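Gornska Folo Tiered Organizer: A Clear Box for People With a Drawer Problem

By Nidia Castaño
Thursday, July 14, 2022

Every household has a drawer where small things go to become other people's problem. Ours held bandages, batteries, a tape measure, cough drops of unknown vintage, and at least one key to a house we moved out of in the last decade. I bought the Folo to deal with it. I have now lived with the Folo for two months, and it has dealt with most of it.

The Folo is a clear plastic box in stacked tiers, in the general tradition of the tackle box, sold to people who do not fish. Mine lives on the dining table more than I planned.
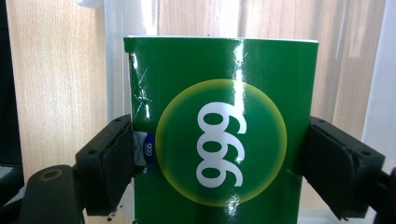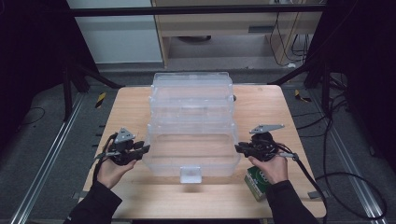 Will it hold full-size packages, or only loose odds and ends?

It depends on the tier. The widest tray, at the bottom, takes small cartons if you lay them flat, and the narrow top section is best kept for loose things like safety pins and batteries. Anything the size of a paperback should stay on a shelf.

I say this with authority because I tried everything. The product page is full of tidy beads and embroidery floss in graduated colors, and I own neither. What I own is packaging. People who design organizers seem to believe we all decant our belongings into compartments the minute we get home, like a deli. I don't. I want the carton, with the small print on it, so that when somebody asks what something is I can read it to them instead of guessing.

So the test for me was cartons. The glossy green one with 999 on the front has been in my kitchen long enough to have some creases in its shiny coating, and it goes in flat with the lid closed, provided nothing else is trying to go in on top of it. Standing up, forget it. The glare off that coating also makes it the easiest thing in the house to find, a quality I wish more cartons shared. The plain white ones all look alike through the plastic, and I spent one evening in May opening the same tray over and over in search of a thermometer that was in the bathroom.

The plastic

It's clear, slightly cloudy if you look at it against a dark shelf, and it shows what's inside well enough that you can stop labeling things after the first burst of enthusiasm. It also shows what's inside well enough that guests can see it. My neighbor Brijesh Dubey stood over mine while I was making coffee and asked, kindly, why we had so many corn pads. Put the corn pads at the back.

The walls are stiffer than I expected for the money. They flex a little if you lift the box by one corner with the trays loaded, and you will, for reasons I'll get to. No cracks so far. It does collect fingerprints with real dedication, and crumbs cling to it. I wipe it with a damp cloth. The instruction leaflet says to avoid the dishwasher, and I've obeyed the leaflet, mostly out of fear of the leaflet, which is printed entirely in capitals.

The latch

There is a small white latch tab at the front of the bottom tray, and I have feelings about it. Pushed down, it closes with a good firm click. Opening it is another matter. It wants a fingernail, and it wants you to have committed to the fingernail well in advance. I keep mine short, so I open the Folo with the edge of a teaspoon. After two months the spoon has left a faint mark beside the latch, and I've started keeping the spoon next to the box, so the organizer has now generated an additional item requiring organization.

On the other hand, it stays closed. I carried the thing out to the car, loaded, and dropped it on the passenger seat from a height I won't disclose, and it held. My old box, a Plorau I'd had since college, used to open if you looked at it with the wrong expression. I'd take the teaspoon over picking up pins.

Moving it around

No handle. This is the decision I'd most like explained to me. A box with tiers, meant to hold many small heavy things, with no place to put your hand! You pick it up from both sides, like a casserole, and walk slowly. If the trays are unevenly loaded (batteries on one side, cotton balls on the other, as mine were, because I am not an engineer) it tips toward the batteries. Put the heavy stuff low and near the middle. I suppose this is obvious. I worked it out on the stairs.

The tiers themselves behave. They sit in line with each other and don't wobble on a flat table. On our kitchen counter, where the tile is uneven, there's a slight rock when you press on the front edge, fixed with a folded receipt.

Who has opinions about this

I lent it to Lizeth Sotelo for a weekend of costume repairs. She liked the wide tray for scissors and spools and wanted removable dividers, and she's right, there should be dividers. She also wanted it in a color. It came back with a sequin in it that I still haven't managed to get out of the seam.

Nilton Cuervo, who I'm married to, maintains that the drawer was fine. He has been seen using the Folo when he thinks I'm in another room.

Compared with the alternatives

The Huaranga version is the one everybody recommends, and I borrowed one from my sister before buying. It has a handle, and the handle is lovely. It is also opaque, so you're back to labels, and the trays swing out a good distance to each side, so opening it takes over a table the way a visiting relative takes over a bathroom. If you work at a bench and never put anything away, get that one. The Folo keeps to itself and fits on an ordinary shelf, and for a household box that counts for more with me.

A shoebox is also an alternative. A shoebox costs nothing and comes with shoes. I used one for a month and the contents became a single layer of regret with a lid on it.

Small complaints

The bottom of the box has no feet or pads of any kind, and it makes a scraping sound when you drag it across wood that brings the dog in. The seams between tiers catch lint. The box arrived with a sticker on the lid whose glue outlived the sticker, and cooking oil got rid of it on the third try. Gornska's customer service answered my question about spare latches in three days. They do not sell spare latches.

Rating

Three stars, and I'd buy it again, which I realize is a strange pair of statements. One star off for the missing handle, one for the latch. If they fix the latch I'll put the spoon back in the kitchen and the star back in the review.

The old key is in the top section, if anyone wants it.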